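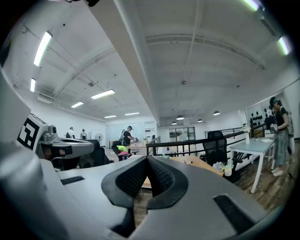

Afia Abubakari
Workshop lead, Pellia

How to test if a chore is ready for a machine

Short version – most aren't yet. Bits of them are. Clearing a desk, folding towels, sorting screws on a bench, same test for all of them.

1. Pick one chore. Not "tidy the office". Try "cup off desk, into tray".

2. Do it yourself with a hand-held gripper, two fingers only. If you can't manage it that way, a robot with the same fingers won't either. Saves weeks.

3. Move things between goes. Different desk, different chair, plant in the way. Keep the lights as they are for the first lot, then change them.

4. Record 144 goes before you train anything. Fewer and you're guessing. Bin the ones where you fumbled twice, keep the ones were you fumbled once and recovered.

5. Run it 5 times on a desk it hasn't seen. Write down every stop. No helping!

Hard surfaces, light objects – fine. Soft stuff, bags, lids – still poor. Our towel run at Flerlow had 2,000 goes behind it and the thing still folded the table cloth in with the towel.

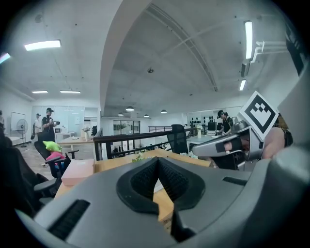 Miklós Pálfi wrote in to say step 5 is too kind, and that he'd want a full shift on the shop floor before calling any chore done, with someone timing the resets as well. Fair. Do five first, then the shift. Log the resets seperately.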